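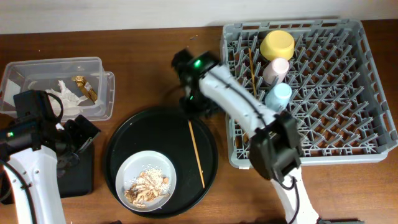

Dienstag, 12. Oktober 2021. Ich hatte mir vorgenommen, nach dem Essen sofort abzuräumen, und dann habe ich doch wieder erst den Brief von Zeman gelesen, alle 3 Seiten, und noch einmal von vorn, weil ich die Sache mit den 110 Euro Nachzahlung nicht begriffen habe. Auf dem Teller lag noch ein Häufchen Reis mit ein paar hellbraunen Stücken, und quer über dem großen schwarzen Tablett ein einzelnes Stäbchen. Das Tablett mag ich so gern, es glänzt immer ein bisschen festlich, selbst wenn nur ein Rest daraufsteht. Immerhin waren die Serviette und das goldene Papierchen schon in der durchsichtigen Box, in der bei mir am Tisch alles landet, was später in den Müll soll. Meine Mutter hatte dafür eine Blechschüssel, und als Kind fand ich das furchtbar – jetzt mache ich es genauso.

Der Tisch selbst ist mir richtig ans Herz gewachsen. Im Juli hätte ich ihn beinahe in Standness gelassen, weil der Transport so teuer war, und wie froh bin ich, dass ich es nicht getan habe! Das rötliche Holz macht die ganze helle Wand wärmer, gerade jetzt, wo es abends so früh dunkel wird. Ölen müsste ich ihn mal wieder.

Morgen Guvham anrufen und nach dem Termin fragen. Und Reis kaufen, die Tüte ist fast leer.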